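3.2 Layering at the head of the bed

We now turn from the bed as a whole to its upper third, where householders make most of their decisions and where, to our great delight, very few of those decisions follow the textbook. The linen coding scheme developed in the Sostby pilot (Bensaid and Castellanos) assumed that a made bed has a base cover, a matched pair of pillows and, optionally, a throw at the foot. The Blackwood material broke that assumption almost immediately. Of the 1,518 bed records collected, 1,439 could be coded for every visible layer, and it is these that we discuss here. The remainder were set aside where bedding at the head end could not be told apart with confidence.

Each record was coded by both authors working separately, with disagreements settled over the original record and a fresh pot of tea. We coded four properties: the order of the layers, the orientation of the pillows relative to the wall, the pattern of each textile, and what we have come to call the "third textile" – anything knitted, quilted or woven that is neither cover nor pillowcase. Colour was noted in everyday words only. Our early attempts to use a paint chart for this purpose produced arguments of remarkable length about mauve, and we were happy to give it up.

The third textile deserves its own treatment. In the Skirevia housekeeping manuals that many of our older participants grew up with, a knitted blanket belongs at the foot of the bed, folded in three and squared to the edges. In our records it wanders. It turns up under pillows, beside them, rolled against the wall as a bolster, or folded back over itself so that the ribs run one way on top and another way underneath. Figure 4 gives a typical case from the wall-side group, with the knit lying partly under the upper pillow.
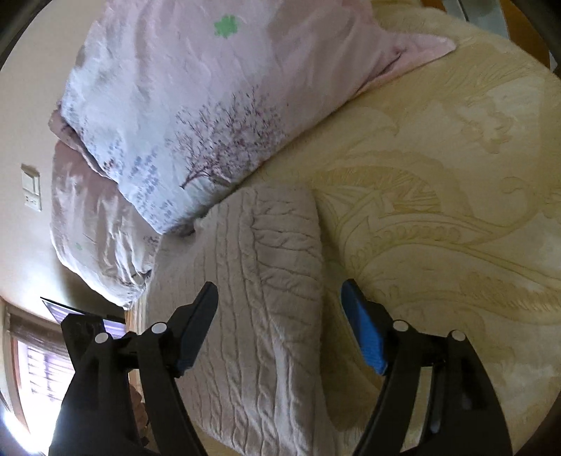 Figure 4. Two pillows and a cable-knit textile on a pale yellow patterned bedspread (wall-side group).

What fascinated us was how readily people could account for these arrangements once asked. One participant in her seventies explained that her knit lives under the pillow from April onward, when the nights in her part of town turn cold enough to want it but not cold enough to leave it spread out all day. Another keeps hers at the head end so the dog won't claim it. A third had never thought about it, tried the blanket at the foot for a week at our suggestion, and moved it back. These are small pieces of household knowledge, and the interviews are full of them!

Pillow overlap was the second strong finding. Where the bed stood against a wall, the pillows were more often stacked or partly stacked than laid side by side, and the upper pillow was commonly set at an angle to the bed's edges. Several participants described the lower pillow as the "daytime" one, used for propping up to read, while the upper was the one they slept on. Others gave exactly the reverse account with equal conviction. We have resisted the temptation to pick a winner and report both uses under the single code "paired, unequal".

Pattern mixing proved the richest category of all. We had expected florals to travel with florals and plains with plains, as they do in the Skorau sets sold boxed with a cover and two cases. Mixed beds were far more inventive. A printed blossom tree might share the bed with a patterned cover and an undyed-looking knit, and the participants who combined them spoke of the result with real affection. When asked whether the pieces matched, one replied that they had "been on the same bed long enough", a phrase we have since borrowed for our own working notes.

A word on creasing. The original scheme included a tidiness score built on how smooth the pillowcases were, and we dropped it after 12 interviews. Creases told us something about fabric, a little about washing day, and very little about whether the bed had been made with care. Participants regarded a rumpled case on a carefully placed pillow as entirely ordinary, and we came to share their view. The revised scheme records placement and fold separately, and leaves the creases alone.

Section 3.3 takes up the foot of the bed, where the spare quilts are.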